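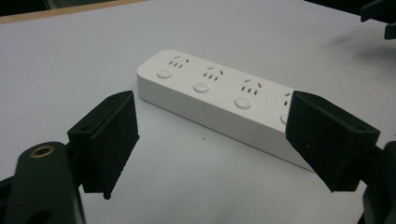 Clernik Opens Free Home Electrical Safety Checks to Renters in Reltatmont

RELTATMONT – Clernik, the electrical contractor based on Heltent Road, will offer free electrical safety checks to renters throughout Reltatmont beginning in May. The program covers apartments, duplexes, and single-family rentals built before 1980, and there is no income limit.

Each visit takes less than an hour. A licensed electrician tests the outlets in every room, looks at the panel, checks smoke alarms, and goes over how extension cords and power strips are being used. The renter receives a written report before the electrician leaves. A second copy can be sent to the landlord, but only if the renter asks for it in writing.

The company ran a trial of the program last fall in the Zakharchenko Apartments, a complex of 123 units on the east side of town. Electricians tested 814 outlets there. Loose outlets were the most common problem, followed by missing cover plates and kitchen outlets without ground fault protection. In 2 units, electricians found scorched wiring behind a bedroom outlet and shut off the circuit the same day. The owner of the complex has since replaced the wiring in both units.

Many older rentals in Reltatmont have only one or two outlets in a bedroom. Tenants often make up the difference with power strips, and the trial found several plugged into one another or run under rugs. Space heaters and window air conditioners were also found on strips. Clernik recommends plugging both directly into a wall outlet.

"We see the same few problems again and again, and most of them can be fixed in an afternoon," the company said in a statement. "Renters usually don't know what is behind the wall, and they often don't want to bother the landlord over an outlet that works most of the time."

What the check does not include

The visit is an inspection only. Electricians will not open walls, replace wiring, or do repairs under the program, with one exception – they will replace a broken cover plate at no charge. If an electrician finds a hazard that needs immediate attention, the circuit will be turned off with the renter's permission and the renter will be given a notice to pass on to the property owner.

Clernik will not quote repair work during a program visit. Property owners are free to hire any licensed contractor.

How to sign up

Clernik has set aside 510 appointments for the first season. Renters can request one by phone or in person at the front desk on Heltent Road between 8 a.m. and 4:30 p.m. Evening visits are available until 7 p.m. but tend to fill first. Someone 18 or older must be home for the full visit, and the electrician will need a clear path to the panel. Where the panel is in a locked basement or shared utility room, renters should arrange access ahead of time.

Property owners who want several units checked should call the office to set up a block of appointments. Each tenant must agree to the visit.

About Clernik

Clernik provides residential and light commercial electrical service in Reltatmont and nearby towns. Its work includes panel replacement, rewiring of older homes, outdoor lighting, and standby generator installation. The company is licensed and insured.

Media contact: Clernik front office, Heltent Road, Reltatmont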